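Gilia Wallet User Guide
Section 2: Creating your wallet and making a first transfer

Welcome to the fun part! By the time you reach the end of this section you'll have a working Gilia wallet, a recovery phrase stored somewhere sensible, and a small test payment sent over the Gralport test network. If you've never held a private key before, take it slowly. It's a great feeling when that first transfer shows up, and the test network is the right place to get it (the coins there have no value, so go ahead and experiment).

Before you start

You need Gilia installed on a computer or phone, a pen, and two sheets of paper. Check that the version shown under Help is dated 4 July 2019 or later. Older versions will open, but they can't connect to Gralport and the Network menu will look different from what we describe.

Create the wallet

1. Open Gilia and choose New Wallet. If you already have a recovery phrase from another device, stop and go to Section 5, Restoring a Wallet.

2. Type a name for the wallet. The name is stored only on your device and never goes onto the chain, so call it whatever you like!

3. Choose a password. Gilia accepts up to 80 characters, spaces included. A short sentence works very well.

Note: The password locks the app on this one device. The recovery phrase restores your funds anywhere. They do different jobs, and you need to keep both.

4. Press Show Phrase. Gilia displays your recovery words in order, with a number beside each one. Copy them by hand onto the first sheet, numbers too, and then make a second copy.

CAUTION: Don't take a screenshot of the phrase, email it to yourself, or paste it into a notes app. Anyone who reads these words can move your coins, and a confirmed transfer can't be reversed by us or by anyone else.

5. Press Continue. Gilia asks you to enter a few of the words to check your copy. If one is refused, look at the spelling first. It's nearly always a swapped letter.

6. Put the two sheets in two different buildings if you can.

Connect to the test network

7. Open Settings, then Network, and select Gralport Test. The bar at the top of the window turns orange. Keep an eye on that bar, as it's the quickest way to tell which network you're on.

8. Wait for Gilia to catch up with the chain. It downloads block headers only, so on a home connection this takes roughly two minutes. You can leave the window open and do something else.

Note: If the progress counter stops, choose Akpan from the list of relay nodes and press Reconnect. Akpan tends to be less busy than the default relay, and we're very fond of it.

9. Press Receive, then Request Test Coins. You'll be sent 1,000 test coins. They appear first as Pending and change to Confirmed once a block includes them.

Send your first transfer

10. Press Send. In the address field, paste the practice address from the Help menu. Compare the first and last few characters with the original, every time, even here. It's a habit well worth having when real money is involved!

11. Enter 900 as the amount. Leave the rest in the wallet to cover the network fee.

12. Look at the fee slider. The middle setting is fine for this exercise. Moving it to the right offers a higher fee, which gives block producers more reason to pick up your transaction early.

13. Add a picture to the contact entry if you want one. Any JPEG or PNG will do, and it stays on your device. 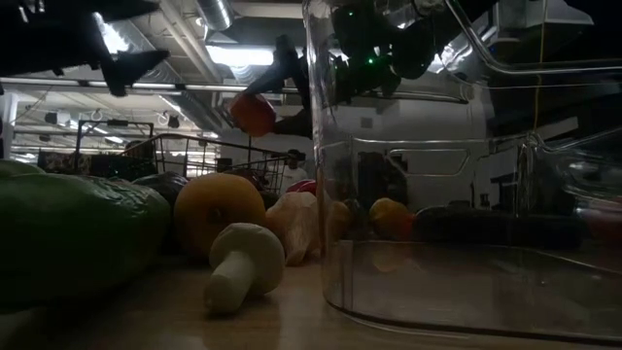
14. Press Review, read the summary, and press Sign and Send. Gilia signs the transaction with your private key on the device itself. Only the signed transaction leaves it.

15. Open History and tap the new entry to see its transaction ID. Copy the ID into Manel, the block explorer linked at the bottom of the window, and you can look up the block that holds your transfer. Have a poke through the neighboring transactions as well!

If the transfer stays pending

Test blocks sometimes arrive slowly. Leave the transaction alone for a while before you try anything. If it's still pending after that, open the entry in History and press Raise Fee.

CAUTION: Don't send the same payment a second time while the first is pending. Both may be confirmed.

To go back to the main network, open Settings, then Network, and select Main. The orange bar disappears, and from then on every transfer uses real coins.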